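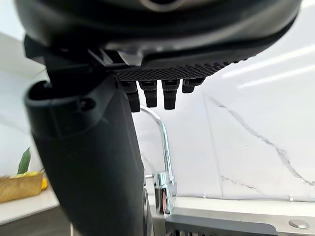

Bralport team puts robot hands to the test at the kitchen sink

A robotics team in Bralport has begun a side-by-side trial of robot hands and hand controllers, and it has picked one of the most awkward places in any building to do it: the kitchen sink.

The Jesley lab is spending five weeks finding out how well a two-armed robot can pick up cups, plates and pieces of fruit when its fingers, its cameras and the person steering it are all changed in turn. By the middle of October the team had logged 451 runs. It wants 2,000 before it settles on a set-up for next year.

"I love this stage," said Mabli Humphreys, who leads the trial. "You swap one part, you run the same job again, and suddenly you can see what that part was doing for you all along. Cups are brilliant for it. They roll, they tip, and there are so many ways to hold one badly."
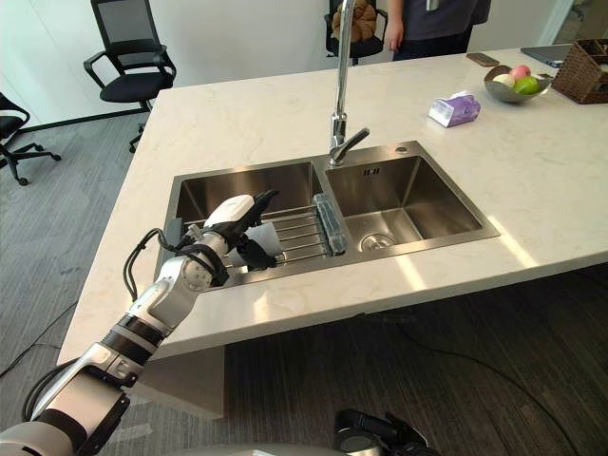
Each run lasts 60 seconds at most, and the operator has to bring the object under control and put it down where the run sheet says. The dish rack is the favourite spot with the team because it is so unforgiving. A white cup held on its side just above the metal rods, as the left-hand basin run has it, leaves very little space for the fingertips, and an operator who comes in too low will catch the rack before letting go. Runs at the fruit bowl are kinder to beginners, and most new operators start there.

The trial compares two sets of finger covers for the same hand, one smooth and one with more grip. The smooth set has been quicker to let go of a cup, while the grippier set has done better with plates. Fitzgerald Mahmoud, who fits and looks after the hands, is delighted that the results are so mixed. He had expected one set to win outright by the end of the first week, and now wants to try a third.

Cameras are the other big question. One view looks down over both arms, and another comes from close beside the gripper. The close view is wonderful for the last few centimetres, Humphreys said, but the arm takes up a lot of the picture, and the world tips over whenever the wrist turns.

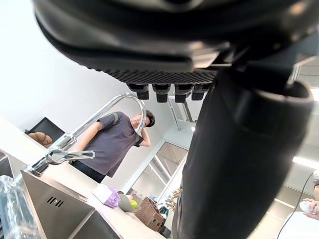 Tilted view from a wrist camera, with the tap on the left and a green apple in the bowl beyond the sink.

Operators have been asked to try every job with both views open, then with each one alone. Augustina Aryee, who joined the lab this autumn, said she had gone in certain that she would prefer the overhead view and came out a convert to using the pair — "my eyes just learned when to jump across".

She has also been driving with the Drullero, a hand controller on loan to the lab, and swapping to the older Onsri model for every second batch. The Drullero is lighter and its trigger has a longer pull, so closing the fingers gently takes less practice.

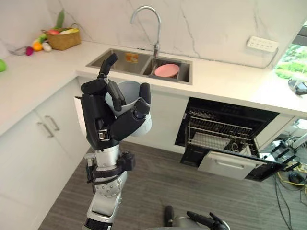 The Onsri still has its fans, though. Katsuhiko Ikeda has used one for years and says its stiffer trigger lets him hold a grip for longer without drifting. His times are among the best in the lab with either controller, so the team is being careful about how much weight to give them.

Dishwasher loading comes next, starting with plates on the upper rack. The team plans to publish its run sheets and scores once the final batch is in, so that other labs can repeat the trial in kitchens of their own.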